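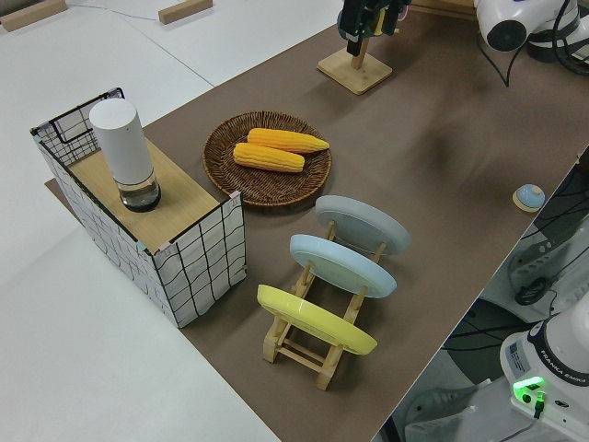
30 juin 2019 – atelier, établi long

Aujourd'hui dimanche, l'atelier est calme et j'en profite pour reprendre la table « coin cuisine » avant que Brenda Cisternas revienne avec ses remarques. Je note ici ce qui est en place et ce qui reste à décider, pour moi et pour ceux qui passeront après.

**Tapis de papier.** Le papier brun est posé sur la longueur. Je le préfère au plastique transparent du mois de mai, qui faisait trop de reflets et qui glissait quand on s'appuyait dessus. Le rouleau vient de chez Landeg, il coûte peu, mais il marque vite : une goutte d'huile et la tache reste. Prévoir un deuxième rouleau.

**Caisson de tissu.** C'est l'objet qui m'a pris le plus de temps. La carcasse est en fil noir, fin, et le tissu blanc à quadrillage noir irrégulier vient autour. J'avais d'abord cousu les coins, comme me l'avait conseillé Agnes Buchanan, mais la couture tirait et le quadrillage partait de travers. J'ai tout décousu et j'ai mis des petits morceaux d'adhésif rose et bleu clair aux coins du haut. Ce n'est pas très élégant, je le sais. L'avantage est que l'on peut enlever le tissu pour le laver. Olga Bravo trouve que les couleurs sont gaies et qu'il faut les laisser. Moi je voudrais essayer du blanc.

Le bout reste ouvert, pour pouvoir ranger dedans les torchons pliés ou les sets. Dessus, un panneau de bois clair, simplement posé. Il faudra décider si on le fixe. Vicente Painemal propose deux tasseaux collés dessous, qui empêcheraient le panneau de se déplacer sans rien visser dans le fil. Je pense que c'est la bonne solution, mais je n'ai pas encore les tasseaux.

À surveiller : le coin en bas à gauche dépasse un peu de la planche brune qui est sous le caisson. Pour l'instant cela ne me gêne pas, mais si quelqu'un pose un objet lourd de ce côté, je ne suis pas sûr du résultat.

**Récipient blanc.** Debout sur le panneau. Le haut est blanc mat, le bas est transparent et on voit un peu de liquide au fond. Vider et sécher avant de ranger dans l'armoire, s'il vous plaît ! La dernière fois, l'étagère du bas a gonflé.

**Plateau et maïs.** J'ai gardé le plateau rond en osier tressé, brun foncé. Le rebord est assez haut pour que les deux épis ne roulent pas dehors. Said Helmy voulait une corbeille plus profonde, du modèle Gremance, mais alors on ne voit presque plus les épis, et c'est dommage, parce que leur jaune va bien avec l'assiette de devant. Épousseter le tressage avec un pinceau sec, jamais avec l'éponge.

**Égouttoir.** Bois clair, lattes et petits barreaux, pieds écartés. Trois assiettes debout, l'une derrière l'autre : la grise au fond, la bleu clair au milieu, la jaune citron devant. J'ai essayé l'ordre inverse ce matin, la grise devant, et l'ensemble devenait triste. Les assiettes penchent vers l'arrière et c'est normal, ne pas les redresser avec une cale.

**Dépenses.** Facture Flevex réglée, 486 pour le mois, tout compris. Le devis de Larkiddale pour les étagères du fond est à 964 et je le trouve cher. Je demande à Brenda si elle peut négocier, ou si on attend l'automne.

**Reste à faire**

- couper les tasseaux (longueur à peu près 18 cm, à vérifier sur place)
- essayer l'adhésif blanc sur un seul coin
- commander le papier chez Landeg
- demander à Olga où est passé l'autre morceau de tissu quadrillé

Pour le sol à côté de la table, je n'ai rien touché. Il est encombré de matériel et je préfère que l'on s'en occupe à plusieurs – mardi, si Vicente est là.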